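June — Rillow two-arm kit, evaluation notes, continued

Kit is on loan from Rillow until the end of the month. The question for us is still whether the tabletop package is worth buying for the handling bench, or whether we keep the single arm and spend the money on fixtures. Yesterday's notes cover unpacking and calibration. Today was small glassware: spice jars, one arm at a time, then passing from arm to arm.

Setup as shipped, default speed, vendor's "household" object set plus some of our own kitchen things. Left arm works its own half, right arm the other, with a shared zone in the middle that the Vida software lets you draw on a table map. I left it at the default width.
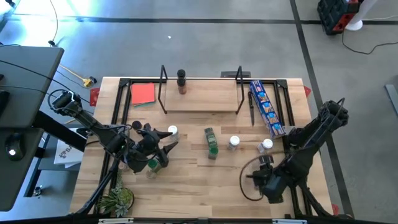

*Entry by Bianka Sipos. Checked by Máté Bakos.*

Single-arm picks first. 60 attempts on white-capped jars, 3 drops, all 3 on release. The fingers are narrow and come to a point, so contact on a round jar is close to a line. Fine if the approach is centered. If it is off to one side the jar turns in the grip before it lifts, and the planner doesn't know that it turned. Rillow sells a padded fingertip set separately. I think the pads should be in the base price and said so in the call.

The tall spice container gave less trouble than expected. Flat sides, easy to square up on. The knife stays out of the task list until we have a proper guard for it, whatever the demo script says.

Cable routing needs work. There is slack near the right gripper that forms a loop on the table. Clip it to the forearm before the next long run. Máté wants the clips on the far side of the elbow so they don't rub at full bend — agreed, will try it.

Handoffs after lunch. The sequence in Vida is: giver holds, receiver closes, force check, giver opens. The force check is a fixed threshold and the manual gives no units for it. I logged 24 handoffs at the factory value and then stopped, as there was no point collecting more before we know what the number means. Support ticket is 317.

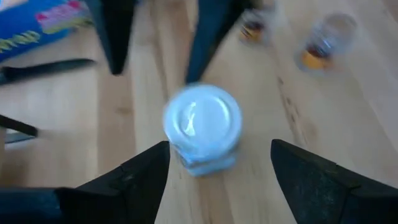
The wrist camera is the other item for the ticket. Motion blur is heavy when the exposure is left on automatic, and the exposure setting is buried two menus down, under "display". Locking it short should help, but then we need a lamp over the bench. Add the lamp to the cost sheet.

Compared with the Mivia kit we had in the spring:

- Table and frame: Rillow better, stiffer at the corners.
- Software: Vida is easier to teach from, Mivia has better logs.
- Fingers: Mivia, because of the pads.
- Price: no real difference once the pads are added.

Plillodance (the task scheduler add-on) not tested. The license file we were sent is for the old version. Bianka to ask for a new one.

Next: clips, short exposure, repeat the handoffs with the threshold halved. Máté has the bench in the morning, so leave both arms parked and the power strip off.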